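The Left Side

Lornby had not won away from home since the clocks went back, and there were only 42 seats on the supporters' bus because the firm had sent the small one again.

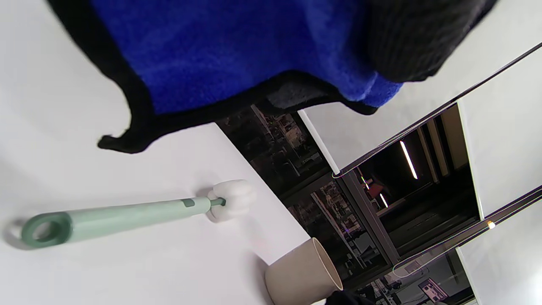 Meenakshi Sandhu got the last seat, right over the back wheel, and she did not care one bit. Dultthorpe away! Under the lights, on a Friday, in November! She had been thinking about it since breakfast. She had thought about it all through her shift at the shop, where she was supposed to be setting out the car-cleaning table, and where she had stood with a blue microfiber towel in her hand, the fluffy kind with a black border, and seen nothing in it but Lornby's colors. Blue shirt, black trim. She had waved it once over her head to see how it felt. It felt terrific, so she bought it, and now it was folded in her coat pocket with a cheese sandwich on top.

"Mahmoud's starting," said the man across the aisle, holding up his phone.

"Where?"

"Left back."

The whole rear half of the bus began talking at once. Mahmoud was nineteen. He had come up from the youth side at the end of summer, played eleven minutes in the cup, fallen over twice, and gone back to the bench. But Meenakshi had watched him on Sunday mornings at the rec ground, back when it was just her and the parents and somebody's wet dog, and she knew what he could do when he got the ball early with grass in front of him. She tried to explain this to the man across the aisle. She used the sandwich as Mahmoud and her knee as the touchline.

"He's quick, I'll give you that," the man said.

"Quick! Wait till you see him cross it."

They got stuck behind a tractor outside Arkby and came in through the turnstiles with the teams already lined up. The board said 1,494 before halftime, which was a fine crowd for Dultthorpe, whose ground could hold 4,000 if people breathed in. The Lornby end was a strip of open concrete behind the corner flag. You could smell onions and cut grass. Meenakshi squeezed down to the rail, so close to the field that she could hear the center halves swearing at each other.

Dultthorpe scored after six minutes. A long throw, a bounce, a knee. Nobody in the away end said anything for a while and then a boy on his dad's shoulders shouted "Come on Lornby!" in a voice like a whistle and they all picked it up.

And Mahmoud was having a hard time of it. The Dultthorpe winger was a big, cheerful fellow of thirty-five or so who knew every trick going. He leaned on Mahmoud. He stood on his foot at a corner and then helped him up. Twice he got around the outside and twice the keeper bailed everybody out. Even the man from the bus had gone quiet, out of politeness.

"Give it to him early!" Meenakshi yelled. "Early!"

At halftime she ate the sandwich and tasted none of it.

In the second half Lornby were kicking toward their own fans, and Mahmoud's side of the field was right there in front of her, all of it, from halfway to the corner flag. The rain had started. Just past the hour the keeper caught a cross, looked up, and rolled the ball out to the left. Early! Mahmoud took it on the run. The big winger went to lean on him and leaned on air. Then Mahmoud was over halfway, then past the next man, socks down, elbows going, with the whole corner shouting him along, and he hit the cross without looking and it bent in behind everyone and Lornby's number nine only had to be standing up.

One all. Meenakshi had the towel out and was spinning it above her head and it had soaked up so much rain that it was slapping three rows of people in the face. They didn't mind. A woman she had never met kissed her on the ear.

He did it again with four minutes left. It was the same run, but this time he cut inside at the edge of the box, onto his right foot, the bad one, the one he never used on Sundays. Meenakshi actually shouted "No!"

It went in off the post.

She couldn't have told you much about the next bit. There was a lot of jumping. Mahmoud came sliding on his knees to the rail and she could see he had mud in his teeth.

On the bus the driver put the lights off so people could sleep and nobody slept. They sang as far as Arkby. The man across the aisle leaned over and asked what time they kicked off at the rec ground on Sundays, and was there parking.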